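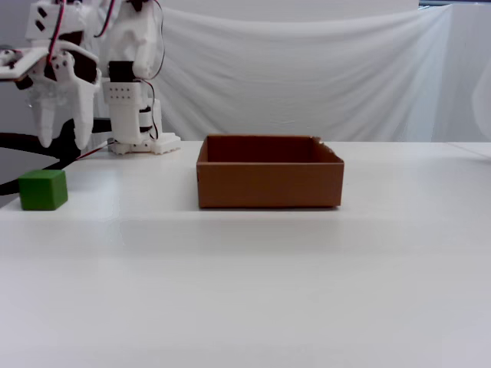

Most people who build a robot arm at home start with the arm and think about the job later. At the Clodura workshop, a shared space above a tyre fitter's on the edge of Torvik, the members did it the other way round. They wanted a machine that could pick up a small part and put it in a container, over and over, and they wanted to be able to make every piece of it on the printers they already had. The job was kept plain on purpose: a green cube on a white table, and an open cardboard box next to the arm for it to go in. If the arm could manage that, they reasoned, it could be taught to sort screws, beads or anything else of a sensible size.

The project is called Fekton. It began in April, when one member had been given a bag of second-hand servos and needed a use for them. The first version was a two-jointed thing that could nod and not much else. The present arm is the fourth, and it is the first one the group has been willing to show to visitors.

Nearly all of the structure is printed in white plastic. A full set of parts takes 63 hours on one machine, so the work is shared between two printers and usually spread over a week. The long pieces are printed lying down, which leaves the layers running along the length and makes them much harder to snap. The group learned this by snapping several.

Brackets with rows of holes were a late change. Early parts had only the holes that the drawings asked for, and each time someone wanted to move a motor or tie down a wire, a new part had to be drawn and printed. A grid of holes weakens the piece a little, but it means a joint can be shifted in a few minutes with a screwdriver. The makers say they would do this from the start if they were beginning again.

The gripper gave more trouble than anything else. It has two long fingers that taper towards the ends. Shorter fingers held more firmly but knocked against the rim of any box deeper than a saucer. Longer ones reached in well enough and then bent under load. The current pair came after a lot of filing and a lot of reprints, and the drawer under the bench holds most of the rejects.

Wiring is the part that visitors tend to ask about. The red and black leads are left loose around the joints, with enough slack for the arm to turn through its full travel. On the second version they were run neatly through the inside, and two of them were pinched and cut within a fortnight. Loose loops look untidy, but a fault can be found and fixed without taking the whole arm to pieces.

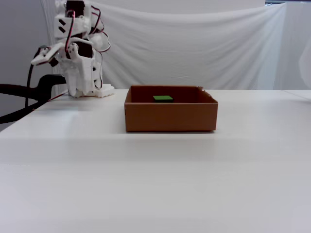 The software is a small program called Tultalico, written by the members and kept as short as they could keep it. It stores a list of positions for each joint and moves the arm from one to the next. To teach it a task, the operator moves the arm in small steps from the keyboard, saves each position, and plays the list back. A typical pick and place uses between eight and twelve saved positions. Adding more makes the movement smoother but takes longer to correct when something on the table has been nudged.

Speed has not been a priority. The group runs the joints at 60 per cent of what the servos can do, which cuts down the wobble when the arm stops. At full speed the fingers swing past the target and have to settle before they can close.

The other thing that helped was tidying up the surroundings. The table is white and there is a white cloth hung behind it, so that a coloured block is easy to make out from across the room. The cloth has not been ironed and no one plans to iron it.

Costs have been modest. Leaving out the printers, the members put the total at more than 200 pounds, most of it spent on new servos after the second-hand ones began to strip their gears. Plastic was the next largest item. Screws, bearings and a power supply came from the workshop's own shelves.

Anyone thinking of a similar build should allow time for the base. The Fekton team printed theirs too light at first, and the arm tipped forward whenever it reached out. The replacement is wider and has a thicker floor. It took nine hours to print and has not needed changing.

The next version will have a wrist that turns. The drawings are finished, and the first parts are in the queue for the larger printer.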